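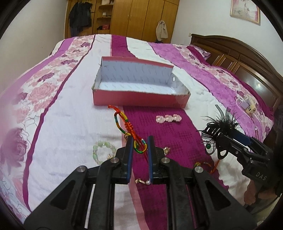 The Second Pair

Reading time: 3 minutes

My sister sells jewellery from our mother's bedroom, and I keep the accounts. This is why I was the person who had to read the quotation from Drultora.

It came on a Friday, in June, when the window was open and the paper wanted to fly away. I put my cup on the corner of it. The quotation was for one packing arm, with a camera and a foot made of steel, to pick the small pieces and put them into the boxes. At the bottom stood a number with more zeros than I had seen on any paper of ours. Under the number it was written that delivery is not included.

"We could take the smaller one," said my sister. She had a second quotation, from Mustia, for the hand grippers. A pair cost 1283. You hold them, you work as always, and the record of your work goes to the people who teach the arm. Then, when your arm comes, it already knows something about earrings.

"And who buys the arm then?" I asked.

"We do. Later. But it will be cheaper."

I wrote this down under Later. The page for Later was already quite full. It had a new roof for the balcony, a second wardrobe, and my teeth.

Our mother was against all of it. She said that in her life she had closed thousands of necklaces with her own nails, and no machine had offered to help. But she liked the woman from Mustia, who spoke slowly on the telephone and asked about her knees. So in the end we ordered one pair, to try, and paid 252 as a deposit. If we sent them back before the end of the summer, the deposit was lost but the rest was not asked.

The first evening was terrible. I must be fair and say that I was the one holding them. I dropped a pearl earring three times and then I stepped on the back of it. My sister took the grippers away from me and sat on the bed, on the rose quilt, and did not speak for a long time. She was lifting a red cord up and putting it down again. Up, down. Our mother stood in the door with a towel and watched her hands.

"You press too much," said our mother.

"I don't press."

"You press like your father with the toothpaste."

After one week my sister could lay a chain in a box without a knot. After two weeks she did the hair pieces, the ones with feathers, which she always hated because they stick to the fingers. She said that with the grippers they did not stick. I opened the account book and made a new column, pieces per hour by hand and pieces per hour with the pair. By hand was better. It was better by so much that I made the column narrow.

I showed her the page. She looked at it politely, as one looks at a photograph of somebody else's baby.

"This is me," she said. "This is not the arm."

"We pay for the arm with what you earn by hand."

"I know how we pay for it."

There was also the question of where it should stand. The steel foot needed a flat floor and a free wall, and in that room there is no free wall. I measured between the bed and the wardrobe and had 966 millimetres. The arm needed more. I measured again in the morning, from the other side, and it was the same. Mühlbauer, the carpenters down the street, wanted money only to come and look. Jitance, the bank, sent a form with a box for "purpose of the room", and I left it empty for some days, then wrote: sleeping.

At the end of the summer I prepared the parcel. I had the address label, the tape, and the letter in which we thanked them and regretted. I went upstairs to fetch the pair and stopped before the door, because I heard our mother's voice inside.

"Not so fast," she was saying. "Let it come to you. Now close."

I waited. Something small fell on the quilt, and my sister laughed.

"Again," said our mother. "Give, I will show you."

I went down and put the tape back into the drawer. Then I took the account book, found the page for Later, and moved my teeth one line lower.

Contact | All stories © the author | Back to top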